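Switching my son to a paper planner

My son is in the sixth grade and has had a 504 plan since February of last year. The plan says he gets extra time on tests, a seat near the front, and help keeping track of assignments. The first two were easy for the school to do. The third one has taken most of our energy.

His school, Trirnmont Middle, puts all of its homework online. Every teacher posts in the same system, but each one uses it a little differently. Math goes under Assignments. Science goes under Announcements. Language arts is in a linked document that gets updated on the teacher's own schedule. A kid with strong organization skills can handle that. Mine was opening the laptop, seeing 18 unread items, and closing it again.

At the fall meeting I asked if he could use a paper planner and have it checked at the end of the day. The case manager said yes, but wanted to know who would do the checking. We went back and forth on that. The last period teacher already had a full room and a bus line to get out the door. In the end they wrote it in as the advisory teacher, at 2:40, before he goes to his locker.

I bought the planner myself. It's a Cenine, the weekly one with a blank column down the side. He didn't like the first page layout, so we crossed out the hours and wrote the class names in instead.

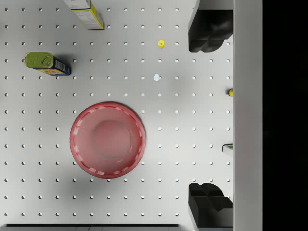

Red bowl on a white tabletop with rows of small holes, seen from above.

The first two weeks were rough. He forgot to bring it to class, then he brought it and didn't write in it, then he wrote in it and left it on the bus. I had to email the district office in Urquijo to find out who handles lost items on that route. We got it back after six days. I bought a second one in the meantime and kept it at home as a copy, and we still do that.

What helped was making the entries shorter. He was trying to write down everything on the board, so he would get halfway through and the bell would ring. Now he writes the subject, one or two words, and the due date. "Math p. 42 odd, Thu" is plenty. If there's a long project, he writes "see sheet" and the sheet goes in the front pocket.

I also stopped asking "Do you have homework?" when he gets in the car. He always said no, and I don't think he was lying. He just didn't know yet. I ask to see the planner after he's had a snack, and we look at it together for a few minutes.

His missing work has gone down a lot. Some of that may be the planner and some of it may be that he likes his science teacher this year. He still has bad weeks. The week before winter break there was nothing written down at all, and the advisory teacher was out, so it didn't get caught until the grades posted.

The next meeting is this month. I plan to ask for two changes. I'd like a backup person for the days advisory is canceled, and I'd like him to be the one who reports on how the planner is going, in his own words. He has already told me he wants to drop the check on Fridays. I said he could bring it up.

If your child is at Brenduditz Elementary and coming up to Trirnmont next year, ask about the homework system at the transition meeting. I wish I had.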